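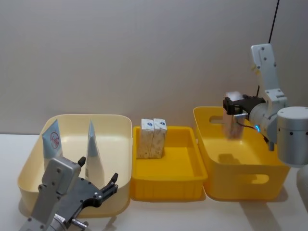 Marin Gashi：软管朝下立着放，我试过一个夏天，膏体确实更容易挤出来，但盖子内侧一直有一圈残留物，擦掉过几天又有。是盖子的问题，还是放法的问题？

两方面都有。翻盖软管的出料口与盖面之间有一段空隙，倒立时膏体受重力影响缓慢渗入，盖子没有扣紧时更明显。处理方法：使用后先松手，让管体回吸空气，再用纸巾擦净出料口，最后扣盖。旋盖软管渗漏较少，但螺纹处容易积料，每月用温水冲洗一次即可。

以下整理洗漱用品、清洁剂和小件杂物的收纳与维护方法，按容器、软管、瓶装液体、标签、清洗五部分写。内容根据家中使用情况逐次修改，尺寸以厘米计。

一、收纳盒的选择

先量柜子，再买盒子。需要量的是柜门打开后的净宽，铰链凸出的部分要扣除。层板深度从内侧背板量到门板内侧，减去1厘米作为余量。高度取层板间距减去4厘米，否则手伸不进去，每次取物都要把整盒拉出来。

圆角盒比直角盒容易擦洗，但同样外尺寸下容积略小。四壁上宽下窄的盒子可以套叠存放，并排时底部会留出缝隙，小物件容易掉进去。柜内空间紧张时选直壁盒，经常搬动时选有卷边的盒子，卷边受力较好，手指也不容易被勒。

我先后用过Tovby和Brunda两种。Tovby的壁较薄，装满洗衣液后中部向外鼓，只适合放轻物。Brunda的盒底有加强筋，承重没有问题，缺点是筋与筋之间容易积水，潮湿的柜子里需要垫一层滤水垫。

材质方面，聚丙烯耐热，可以用热水烫洗；聚苯乙烯透明度高，但脆，遇酒精和精油可能开裂。盒底通常有回收标志，数字5为聚丙烯，6为聚苯乙烯。没有标志的盒子不放溶剂类用品。

二、软管类

牙膏、护手霜、药膏、鞋油、胶水均属此类。食品、药品与化学品分盒，不共用。药膏保留原包装盒和说明书，单独放在儿童够不到的高处。

倒立存放适用于黏度较高、盖面平整的软管。盖面为弧形或直径过小的，倒立后不稳，可以放进窄盒，让盒壁支撑管身。铝管不建议倒立，反复折叠处会出现细裂纹，膏体从裂纹处渗出，倒立时不易察觉。

软管剩余量不足三分之一时，从尾部向前卷，用长尾夹固定。夹子的宽度应大于管宽，夹子过窄会使膏体从两侧回流。用到最后可在中段剪开，剩余部分用刮刀取出，剪开后当天用完。药膏不要剪开使用。

胶水单独说明。瞬间胶不与其他软管同盒，放进带密封圈的小罐，罐内加一包干燥剂。开封后保持直立，出料口朝上。倒立会使胶水堵住针嘴，下次使用时只能换嘴。 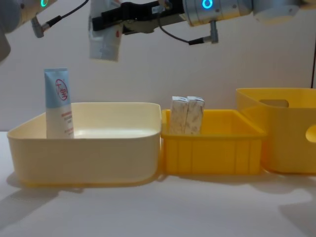 三、瓶装液体

瓶装液体一律正立。泵头瓶在搬运前将泵头旋紧锁死，没有锁定功能的用卡扣卡住泵杆。喷雾瓶用完后把喷嘴拨到关闭位置，长期不用时拆下喷头，吸一次清水再装回，可减少堵塞。

含氯漂白剂与酸性洁厕剂必须分柜存放，同柜不同盒也不行。两者混合会产生有毒的氯气。漂白剂放在阴凉处，避免日晒，开封后有效成分持续下降，大瓶未必划算。我现在只买1,000毫升装，一季用完。

补充装倒入旧瓶之前，旧瓶要洗净并完全晾干。瓶底残留的水会稀释防腐成分。不同品牌的洗发水不要混装，同一品牌不同系列也一样。倒完后把补充装上的批号剪下，贴在瓶底，出现问题时可以查对。

称重法可以用来判断余量。不透明瓶从外面看不出还剩多少，可先称空瓶，把重量写在瓶底。我的一瓶洗衣液空瓶加盖重41克，上次连瓶称得937克，两者相减即为余量。按克估算已经够用，不必换算成毫升。

四、标签

标签贴在盒子的正面短边，不贴在盖子上。盖子会互换，贴在盖子上的标签一个月后就不准了。字高不低于1厘米，黑字白底，不用花体。

浴室和水槽下方用合成纸标签，普通纸标签受潮后边缘翘起。贴之前用酒精棉片擦拭盒面并晾干，聚苯乙烯盒改用稀释的洗洁精。贴好后用卡片由中间向两侧刮平，静置一天再沾水。

需要写的内容只有两项：类别，最早到期的月份。具体品名不写，更换品牌时就不用重贴。Arnardóttir的可擦写标签我也试过，用指定的笔书写效果尚可，但沾到护手霜后字迹会糊，适合干燥的抽屉。

五、清洗

收纳盒每两个月清空一次。顺序如下：

1. 取出全部物品，检查有无渗漏和过期。
2. 盒内先干擦，去掉粉尘和毛发，再加水。先加水会使粉状洗涤剂结块，更难清除。
3. 加入温水和少量洗洁精，浸泡32分钟以内即可，久泡没有额外作用。
4. 用旧牙刷刷卷边内侧和四角。
5. 冲净，倒扣在架子上沥干，卷边内常有积水，翻正后再用布擦一遍。
6. 完全干燥后放回物品，瓶底和管盖同时擦净。

黄渍用过碳酸钠加温水浸泡，水温参照包装说明，戴手套操作，容器不加盖。油性残留用小苏打糊擦拭，不要用钢丝球，划痕会藏污。橡胶垫和硅胶垫另行清洗，与盒子一起泡容易染色。

柜内层板同时擦干。层板接缝处若已发胀，说明有长期渗水，先检查水槽下水管的接头，再处理层板。Emham的吸湿盒放在层板后角，六月湿度高时每周查看液面，到达标线就更换，收集的液体用大量清水冲入下水道，不要溅到金属件上。

补充一点关于摆放次序：每天用的放在腰部到视线之间，每周用的放下层，备用品放上层。重物不放上层。同类备用品只留一件，到期早的靠外。新买的从后面放入，取用时从前面拿。

评论 32　分享 41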